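Data Collection Operators, Hand-Held Gripper Kit (casual, home-based)

Wodinar is seeking operators for the September round of the Herkine kit trial. Operators use a pair of hand-held grippers, one per hand, to carry out household tasks. The current task set is garment handling.

Requirements:
Able to work on a low surface and standing, in sessions of 30 minutes
Comfortable holding a gripper in each hand
Access to a room with good daylight

Target is 100 accepted recordings per operator over 5 days. Colour of garments is set out in the task sheet. Training is paid at the same rate as recording.

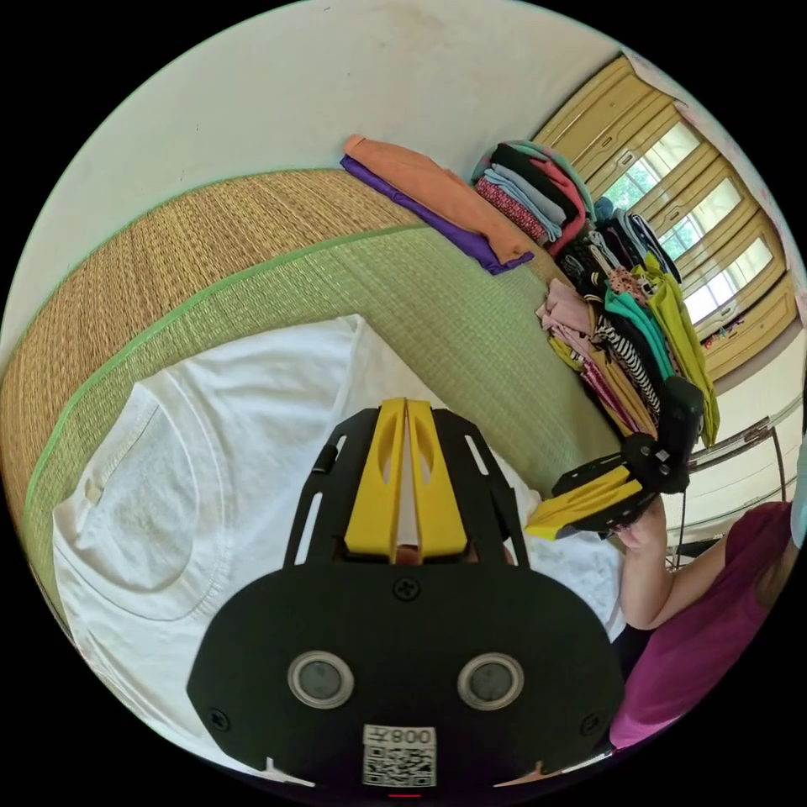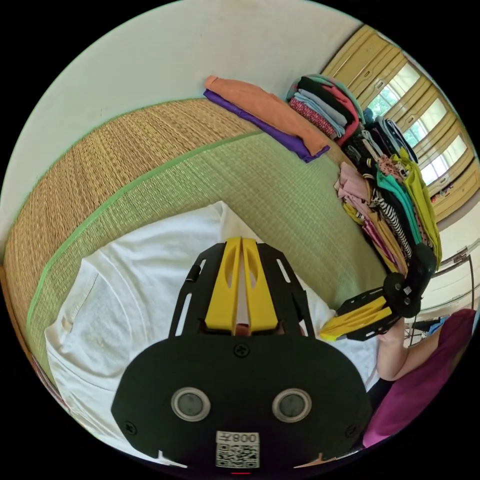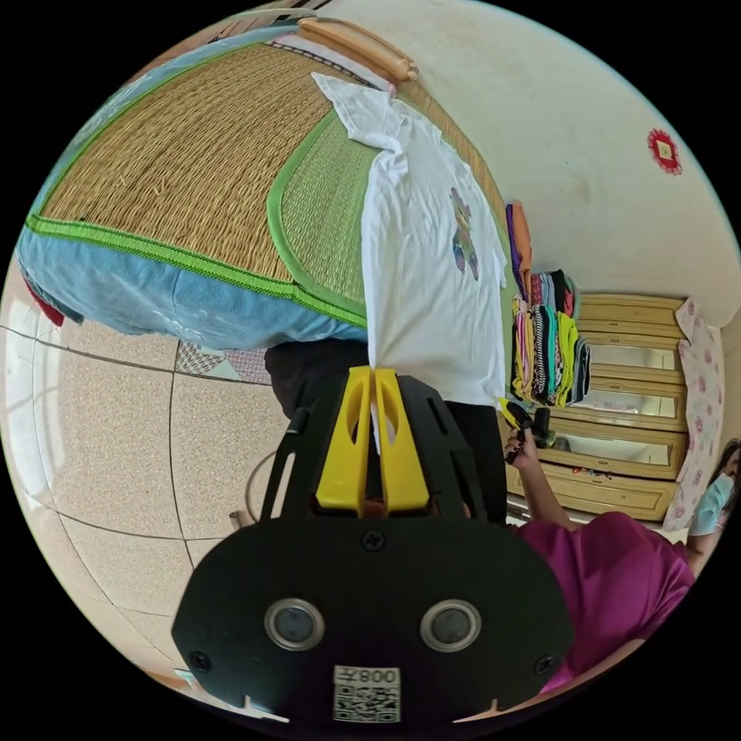
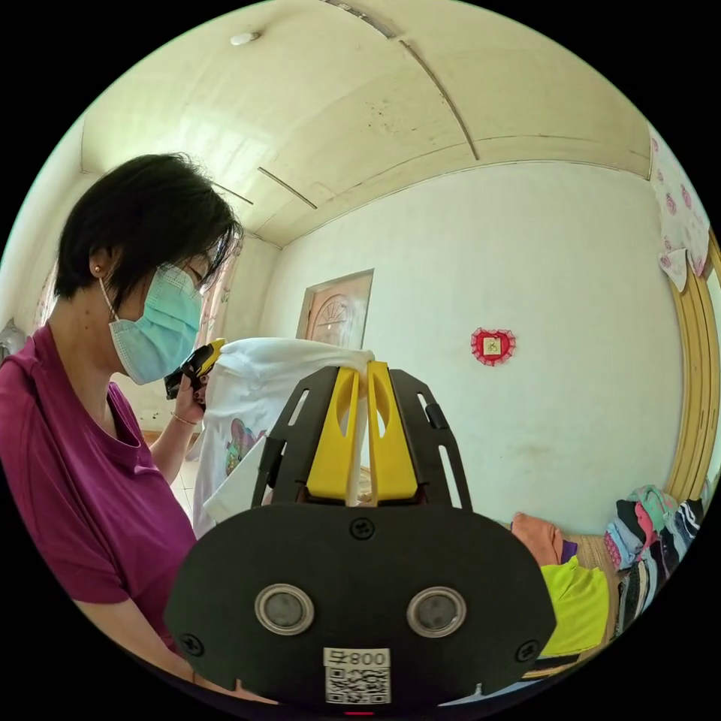

Kits are supplied on loan and must be returned in the original case. Applications close Friday, July 9, 2021. Send a resumé to Folasade Ogunleye, quoting reference 505. Labelling roles are advertised separately.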